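Household and Shop-Floor Chores Trial
Interim report for November
Prepared for the Penry fund by Vy Lò, trial lead, Stirkus

Where we stand

The grant asked us to find out whether a two-armed machine bought at today's prices can take over small, dull jobs that people now do by hand at home or behind a shop counter. At this stage my answer is no, with one partial exception that I describe under packing. I know the fund was hoping for something warmer by the second report. The last one was written before we had proper run sheets, and I think it was too kind.

We have logged 1084 attempts since the start of the trial. That figure covers every try at every job, including the ones stopped by the operator in the first few seconds. Urnero, who supplied the control software, would prefer us to leave the stopped runs out. I have kept them in. A shop assistant who had to stop and be restarted would not be allowed to strike it from the record.

What we set out to test

The list agreed with the fund had 14 jobs on it. Half were household jobs: folding a tea towel, putting cutlery away, clearing a table, loading a dish rack and so on. The others came from the shop in Vurkar that agreed to let us copy its back-room work, and these were mostly picking, boxing, lidding and labelling.

We have dropped folding for now. The arms can fold a tea towel that has been laid out flat and square by a person, and by the time the person has done that they might as well have folded it. Urnero has promised a new version that starts from a heap. I will believe in it when I have watched it.

Cutlery is still on the list but only just. Forks lying on top of other forks defeat it. Spoons are a little better.

Clearing a table

This was the job I expected to go well, and it was the biggest let-down. With cups standing apart on a bare surface the arms will move them to one side at a steady, slow pace. Put two cups close together and the second is often knocked over. We used plastic cups throughout, at the insistence of our safety adviser, and I am grateful for that.

Speed is a separate matter from success. The household members who came in to watch the trial all said the same thing in different words, that they could not stand to be in the room while it worked. One of them got up and cleared the cups herself. We did not log that as an attempt.

Packing and boxing

The partial exception is here. Given one small item, one container and a clear table, the arms can pick up and place with fair reliability, and the shop work is closer to that than the household work is. Our best session was a block of 100 attempts at putting a single item in a shallow tray, and it is the only block so far in which the operator did not ask to change anything halfway through.

I would ask the fund to read that result with care. The items were hard, regular and all the same size. The tray was put back in the same place between tries by a member of staff. In the Vurkar shop, trays arrive stacked, some upside down, and the goods come in bags that slump. When we moved the tray a hand's width from its usual spot the arms coped. When we turned it at an angle they coped less well, and when we put it half on top of another box they closed on nothing and carried on as if they had it.

That last habit troubles me more than the slow pace. A person who misses a pick knows it. Our machine goes through the rest of the job with empty fingers, and somebody has to be there to notice.

Lids and covers

We added clear covers to the test this month at the shop's request, as much of its stock is sold that way. Shiny surfaces throw light back at the cameras, and the software has trouble deciding where the edge is. Results vary with the time of day and with which lights are on. We have asked for blinds. Until they are fitted I do not think the figures for this job mean much, and I have left them out of the totals sent to the fund.

The work table is as we have used it all month, with a covered box near the left arm and the right arm's fingers down in the small tray. 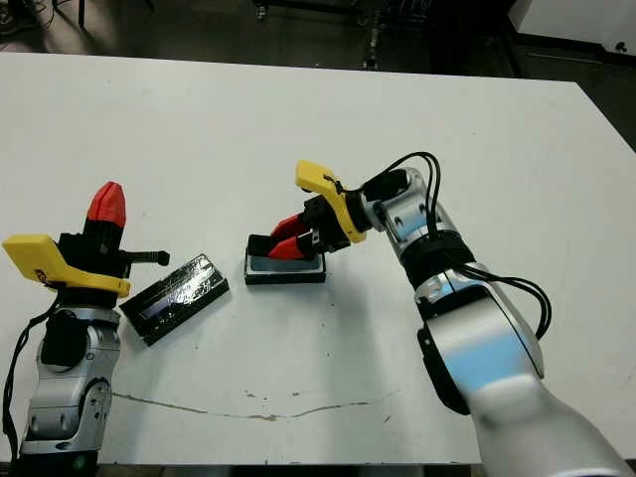

Staff time

The bid said that one person would be able to look after the trial while doing other work. This has not been true on any day so far. Resetting the table takes longer than the attempt itself in most jobs, and the operator cannot leave while the arms are moving. If the fund is looking for hours saved, we have none to report. We have spent hours.

Repairs

We lost time to worn fingertips and to a loose cable on one arm. Both were put right in house. The spare parts budget will last to the end of the trial if nothing larger goes wrong.

Next steps

We propose to cut the list to 5 jobs, four from the shop and one from the home. The home job would be clearing a table, which I want to keep precisely on account of how poorly it went.

We also want to stop resetting the table neatly. From the next block onwards the tray and the items will be left wherever they end up, as they would be in a real stock room. Success rates will fall, possibly a good deal, and the fund should expect that in the next report.

Urnero has asked for a demonstration day. I would rather wait until the missed picks are dealt with, and would welcome the fund's view before I reply to them.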